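Re: [melbridge-mugs] Handles, hammocks and what to do with a shelf that's full

From: Senga Cowie
To: the Melbridge mug list
Subject: Re: Handles, hammocks and what to do with a shelf that's full 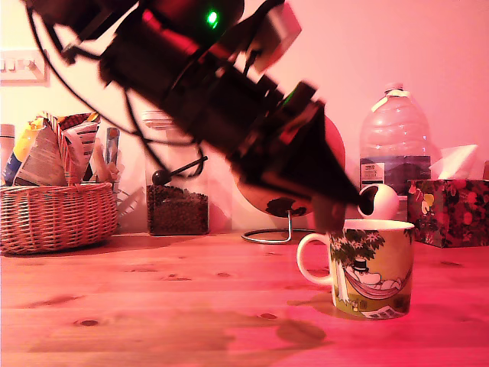
Dear Juniper, and dear everybody else who has been so patient while I got round to writing,

I read your message over my first cup of the morning and then again over the second, and I have been meaning to answer it properly ever since, which has taken me most of September. I'm sorry. My sister was staying, and then the kitchen tap went, and you know how it is.

Juniper Gallagher wrote:
> Hello all. I have finally run out of shelf. I have 65 mugs now, which
> I know is nothing to some of you, and my husband has asked (kindly) if
> the ones in the airing cupboard might go somewhere else. So I have two
> things to ask. First, does anyone really drink out of their Moomin mugs,
> or do you all keep them for best? I'm frightened of the pictures
> fading. Second, if you had to choose one and let the rest go, what
> would you choose it for? The picture, the handle, the weight of it?
> Melahat says the handle, but she has very definite views on handles.
> Juniper

To take the first one first. Yes, I drink out of mine, every day, and I would urge you to do the same. I kept my first few in a glass-fronted cabinet for years and all I ever did was dust them. Then one winter all the ordinary cups were in the sink and I took down the hammock one (cream-white, with the top hat and the striped hammock under the green tree, and that small house down near the bottom) and I have hardly used another since. It lives on the wooden table in the back room, among all the other things that live there: the tissues in their flowery box, the big water bottle I am supposed to be getting through every day, and the little pinkish-orange globe on its wire stand, which I bought at the church sale for no better reason than that I liked it.

I wash it by hand, in warm water with a soft cloth, and I leave it upside down on a tea towel. I know plenty of people on this list put theirs in the dishwasher and say they have never had a moment's trouble, and I'm not going to quarrel with them, but I like standing at the sink with it. For tea stains, a spoonful of bicarbonate of soda and a bit of patience. Müzeyyen Ersoy put me on to that when we met at the Gredilness fair and I have never gone back to the shop stuff. She also told me not to stack them more than two high, and I wish I'd listened, as I had to throw out a perfectly lovely blue one with a chip in the rim you could have caught your lip on.

Now, your second question, which is much harder and has had me going round the house picking things up and putting them down again. Melahat Ekinci is quite right that the handle matters (hello Melahat, I do read your posts, even the long ones!). I like a round loop that I can get my fingers through without folding them up. My hands are stiff first thing and some of those dainty little handles are no use to me before ten o'clock. A plain straight-sided cup suits me too. It keeps its place on the table and doesn't go over when I reach past it for the newspaper.

But if I'm truthful I'd choose by the picture. I like the sort that has been put together with a bit of room in it, where you can look at one corner for a while and then turn the cup and look at another. With the hammock one I always go to the figure in the hat, lying there with no intention of getting up, and then I remember that I was meant to be hanging out the washing. I've had it long enough that my grandson knows it as "the lazy one" and asks for his milk in it, and he is allowed, provided he sits down.

As for the airing cupboard, please don't send them all off at once. Recep Başaran did that with his, 142 of them in two car loads, and he has been buying them back ever since, usually for more than he got. What I did was to put a dozen out on the kitchen shelf and a dozen in a box, and swap them over when the clocks change. Anything I didn't miss from the box went to the swap table at Gredilness. I wrap each one in two sheets of newspaper with a twist of it pushed down inside, and lay them on their sides with the handles all facing the same way. They travel very well like that, even in the back of my car.

If your husband would like a number to aim at, you might tell him that the lady who ran the swap table before Müzeyyen had more than 500, and her husband was still speaking to her when I last saw them both.

I do hope you'll tell us which ones come out of the cupboard first. And if there's a second hammock among them that you can't find room for, I'd be glad to hear from you before it goes on the table, as I have always thought I ought to have a spare.

With love to all, and the kettle's on,

Senga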